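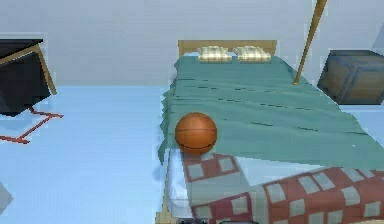
Parviz Zamani wrote in to say that his blankets come out of the wash smelling worse than when they went in, and could I please do something about it.

Tips > Laundry > Bedding

2 min read

Print | E-mail

I had the same trouble all last December, Parviz! My first guess was the detergent, so I cut it in half, and that helped more than anything. Too much soap stays in the fibers and holds on to the smell. Then I ran the empty washer hot with two cups of white vinegar (no clothes, no soap) and wiped down the rubber seal - please don't look too closely at what comes off.

Wash one blanket at a time, give it an extra rinse, and get it out right when the cycle stops. I dry mine for 60 minutes on low, shake it out halfway through, and hang it over a door until bedtime. Pillowcases can go in with the towels.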